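Squeeze bottles keep tipping over and dripping in a metal bin - how do you store yours?

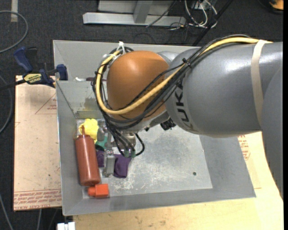

3 min read - 3 answers

Asked by Amos Thibodeaux, 6 May 2020

Hello everyone, and thank you in advance for reading all of this, I know I tend to go on. I look after the supplies for our little shared workshop at Senolport, and the thing that is driving me up the wall is a gray sheet-metal bin with two compartments. It's a good solid bin and I'm fond of it. The sides of the front compartment slope and the floor is flat metal, pretty scratched up by now, and whatever I put in there ends up lying down in a heap on the left. The reddish-brown squeeze bottle is the worst of the lot. It has a narrow pointed nozzle, and I have never once gotten it to stay standing.

I've lost the better part of a bottle over the past few months from slow drips. I wipe the bin out every Friday, but the residue gets into the scratches and I can't seem to get it all. I tried a folded towel (soaked it up, smelled terrible) and then a shoebox lid (went soggy, no surprise there).

So, two questions really. Is there a nice simple way to keep nozzle bottles upright in a bin with sloping walls? And what would you clean a scuffed metal floor with, without making the scuffs worse? I'd like to spend under $25 if I can. The bin has to stay where it is and I can't drill into it.

Answer 1 - Bereket Zeleke (marked as helpful by 8 readers)

Hi Amos! I had nearly the same trouble with my glue and oil bottles, so you have my full sympathy.

What worked for me was giving up on the bin walls completely. Sloping sides are no use for leaning things on, the bottom of the bottle just skates out toward the middle. Get a plain plastic caddy, the kind with a handle that people use for bathroom cleaners, and check that the base is a bit smaller than the flat part of your bin floor. Measure the floor and not the top opening! I measured the top the first time and had to take mine back to the store, feeling pretty silly. I ended up with one from Kistard that has 4 sections, and it cost me less than lunch.

Put a piece of rubber shelf liner under the caddy so it doesn't slide, and another small piece in the bottom of each section. Then stand the bottles in it, nozzles up, snug enough that they hold each other. If a section is too wide for one bottle, roll up a strip of the same liner and tuck it down the side. A lidded jar works too if you only have one bottle to worry about.

For the drips themselves, look at the cap before anything else. With a pointed nozzle, a little dried stuff near the tip will stop the cap from seating all the way. Soak it in warm water, poke it through with a toothpick, and squeeze a bit of air out before you close it up. If it still leaks when you hold it upside down over the sink, I would move what's left into a new bottle and not fight with it anymore.

As for the metal, I use warm water with a drop of dish soap and an old toothbrush, brushing along the scratches, and I dry it right away with a clean rag. Please skip the steel wool. I went at mine with it last August and it has looked hazy ever since. Do try whatever cleaner you pick on a corner first, as I don't know what finish yours has.

Let us know how you get on!

Answer 2 - mahmoud_backporch

just lay them down with the nozzle pointing up the slope and put a rag under. been doing it that way for years

Answer 3 - Bivetard Household

I'd second the shelf liner, but I'd cut one big piece for the whole compartment floor. It comes out in one go, you rinse it in the sink and hang it over the tap, and the metal underneath stays a lot cleaner. Mine has been in there since my daughter was in middle school and it's only now starting to curl at the corners. Do let it dry before you put it back, though, or you'll get a musty smell, and with your towel you know how that goes.

I'm not sure about the caddy. They take up a lot of room, and if you keep taller things in the back compartment you may find yourself lifting it out all day long. Depends how often you use the bottle, I guess.

Comment from Amos Thibodeaux

Thank you all so much! I have ordered the liner and I'm going to measure the floor tonight before I look at caddies. Bereket, you were right about the cap, there was a hard little plug of dried stuff in it.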